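Annual Shop Inspection: Vindoditz Woodworking Cooperative, Building 2
23 October 2021
By Adoración Arroyo

Scope: dust extraction, electrical, fire, hand and fixed machinery, finishing room, benches and work surfaces. Offices and the loading dock are covered in a separate report. Ratings are P (pass), C (pass with comment), F (fail, correct before next use).

1. Dust extraction

1.1 Main collector, filter condition. C. Filters are within their service interval. The gauge reading was higher than in June with all gates closed. Clean and read again.

1.2 Blast gates. F. The gate at the table saw does not close fully. Packed dust in the slide. Remove, clean, refit, and check for leakage at the collar.

1.3 Flexible hose. P. No splits. Clamps tight at both ends on all drops.

1.4 Bonding wire on metal duct. C. Continuous except at the elbow above the planer, where the jumper is loose at one screw. Tightened during inspection.

1.5 Collection drum. P. Lid seal intact. Drum was emptied the same morning according to the log.

2. Electrical

2.1 Panel clearance. F. Sheet goods stacked in front of panel B. Same finding as last year. Mark the floor and keep it clear.

2.2 Cords and plugs. C. Two sanders have taped cords. Tape is not a repair. Tagged out and sent to Saturnino Barroso for replacement cords.

2.3 Emergency stops. P. All fixed machines tested under power. The band saw brake is slow but inside the limit given in its manual.

2.4 Lighting. C. One tube out over the lathe. Replacement tubes are on the shelf by the compressor.

3. Fire

3.1 Extinguishers. P. Tags current, pins and seals in place.

3.2 Exit routes. P. Both doors open freely from inside.

3.3 Oily rag cans. F. The can in the finishing room has a bent lid and stays open. Replace the can. Do not hammer the lid flat again.

3.4 Heaters. P. Guards fitted. No stored material inside the marked zone.

4. Machinery

4.1 Table saw, riving knife and guard. P. Knife aligned with blade. Guard drops freely.

4.2 Planer. C. Anti-kickback fingers sticky with resin. Clean with solvent and check that each one swings under its own weight.

4.3 Drum sander. P. Belts in use are 80 grit, stored flat, no torn edges.

4.4 Push sticks. C. Present at the saw, missing at the jointer. Make a pair and hang them on the machine.

5. Finishing room

5.1 Flammables cabinet. P. Self-closing doors latch. Inventory sheet matches contents.

5.2 Exhaust fan. P. Airflow felt at all booth positions with the door shut.

5.3 Labels. C. One jar of thinned Sullari oil marked only with initials. Relabel with product name and date.

6. Benches and work surfaces

6.1 Bench stability. P. No rocking under side load. Vises close square.

6.2 Glue-ups and panels. P. Strip boards are to rest flat and fully supported on the table, with no corner or edge hanging over where it can be struck in passing.

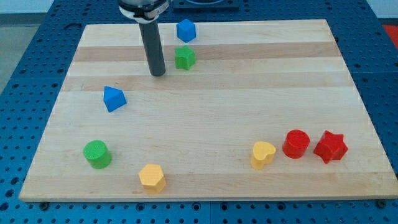
6.3 Floor mats. C. The mat at the outfeed end is curling at one corner. Trim or replace.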